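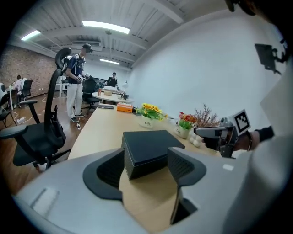 Keeping the Letters: notes for the Hulten library evening, 09/04/2025

Opening (slow down, let people find their chairs)

Good evening, and thank you for coming out. Thank Pallavi Negi for the invitation, and say something about the cookies, which she baked herself and which I have already been into. My name is Elsa Leinonen and for most of my working life I taught fourth grade, so if I start talking to you as if you were nine years old, please just put your hand up.

Tell them how it began. My aunt died and left a house in Fistedon, and in the upstairs closet there was a suitcase, and in the suitcase there were letters. I thought it would be a weekend's work. It took me until the following February to get to the bottom of it, and by then I had counted them, so I can tell you: 1520 letters, from 41 different people, most of whom I had never heard of. Pause here. Somebody always groans, and it's usually somebody who has a suitcase of their own.

I'm going to talk tonight about what I did with them, including the parts I did badly, and then we'll have plenty of time for your questions and for the table at the back, where I've put out copies you are welcome to handle.

Before you sort anything

The first thing I did was the wrong thing. I tipped the suitcase out on the bed. I wanted to see it all at once, the way you do with a jigsaw puzzle, and it looked wonderful, a whole bedspread of blue and cream envelopes, and I took a great deal of pleasure in it for one evening. Then it dawned on me that the letters had been in bundles, some tied with kitchen string and some with a bit of ribbon, and that my aunt had put them in those bundles herself, and that I had just undone fifty years of her filing.

(Let them laugh, then be serious for a moment.)

So, leave things the way you find them for as long as you can stand it. Write down what was with what. If there's a dry cleaning ticket in with the letters, keep it there for now. I had one bundle left whole, one that had rolled under the pillow, and inside it were nine letters from a cousin and a receipt from the Văduva bakery for a wedding cake. Without that receipt I would never have understood why the cousin kept writing about icing. For page after page I had thought she was a little unwell.

Take a notebook, a real one that you can write in with a pencil, and give each bundle a page. Don't use pen anywhere near the letters. I have a blue line across one of my great-uncle's descriptions of Lake Superior and I see it every time I open the folder.

Reading them (this part runs long, watch the clock)

People ask me whether it felt like snooping. Yes, it did, and I think it should, a little. My own rule was that I read a letter once straight through, without taking notes, as if it had come for me that morning. Then I went back the next day and read it as a person doing a job. The first reading is the one I remember. The second is the one that's useful to anyone else.

Old handwriting gets easier, I promise. The first few letters in a new hand took me most of an afternoon, and then suddenly I could hear the person. It helps to read aloud. My husband got used to coming in from the yard and finding me saying "Tuppence? Turnips? Turning?" to the lamp. If you are stuck on a word, copy the shape of it out by hand, large, and go and make a cup of coffee. Look for the same shape elsewhere in the letter, too. My grandmother's capital T and her capital F are the same letter as far as I'm concerned, and I only sorted them out by finding the word Thursday next to the word Friday.

Dates are the other trouble. My family never wrote a year on anything. They wrote "Sunday night" and underlined it. Postmarks help if the envelope survived, so please never throw away the envelope. The weather helps. So do babies. Once I had worked out the birth order of the cousins on one side I could place nearly any letter by who was teething.

READ ALOUD: the short letter from Ida about the hens. Use the large print copy, second in the blue folder. Don't do the voice. (Do the voice if they seem like they'd enjoy it.)

I love that one, and I want to say why. There's no news in it at all. A hen has gone missing and come back. She was writing to her sister four hundred miles away because it was evening and she missed her, and the hen was what she had to hand. I nearly put that letter in the pile marked "not important." I don't keep a pile like that any more.

Where to put everything

Now we come to the practical part, and I can see a few of you have brought pencils, bless you. Paper likes what we like. It wants a room that's neither too warm nor too damp, and it doesn't care for strong sunshine. The attic is too hot in summer and the basement is too wet in spring, which in most houses leaves you the closet in the spare bedroom. That's where mine are, on a shelf under the good tablecloths.

Unfold the letters if they'll unfold easily. If they resist, leave them be and ask someone who knows. Take off the rubber bands, which go to tar, and the paper clips, which rust. Put each letter in a folder with its envelope behind it, then put the folders in a box that closes. Look for the words "acid-free" on the label. I bought mine through Zekix, the little framing and paper shop on the corner across from the post office, and they let me bring one letter in to try the size before I ordered. I would do that if I were you. I had measured at home and I had measured wrong.

My other advice on boxes is to buy them smaller than you think. A big box full of paper is a terrible weight, and I am not as young as I was when I started. Flat ones are easier on the shelf and easier on the back, and when you set one down on a table and open it you aren't digging to the bottom for the one letter you want. Plain black is what I settled on in the end, after a spell with a floral pattern that I got very tired of looking at. 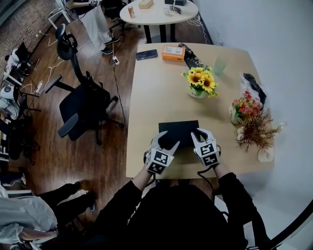

Sharing them with the family

Take a sip of water here. This is the section people come up to me about afterward.

You will find things. I won't say what I found, except that there were 2 letters I read and then sat with on the back steps until it got dark. Everybody in them has been gone a long time, but their children haven't, and their children come to my house for Thanksgiving. I kept the letters. I put them in a sealed envelope with a note on the front saying what they were, who had read them, and who should be asked before anybody else does. It may be that a braver person would have done it differently, and I'm glad to hear from you if you have.

The rest I copied and sent around. I typed out 98 of the letters, the ones I thought would mean something to people who hadn't spent a winter in the suitcase, and I had them bound with a plastic comb at the copy shop. Leave in the spelling mistakes! My great-uncle spelled "beautiful" a different way every time he used it, and he used it a lot, and his granddaughter told me on the phone that this was the part that made her cry.

Give the copies to the young ones as well. My nephew's girl is eleven and she took hers off to the porch and came back wanting to know what a party line was. We were on the subject for most of the afternoon. She has since written me a letter of her own, in purple, with a year on it.

If the family doesn't want the originals, talk to your local library or historical society before you do anything else. Ring them first and don't just leave a bag on the step. Pallavi has promised to say a few words about what the library here in Hulten can take and what it can't, so hand over to her at this point and sit down for a minute.

(Pallavi speaks. Five minutes, possibly ten.)

Questions, and the table at the back

Likely ones: Should I laminate? (No, please don't. Say it kindly.) What about tape on a tear? (Leave it alone and put the letter in its own folder.) What about letters in a language I can't read? (Ask at the library, and ask the oldest person at your church or your club. Tell the story of Mrs. Aho and the recipe if there's time.) Is e-mail worth saving? (Yes. Print the good ones.)

Remind them the copies on the table are for handling and the notebook is for looking at. Cookies on the far side of the room, please, away from the paper. Sign-up sheet for the spring session is by the door, and the pencil is on a string.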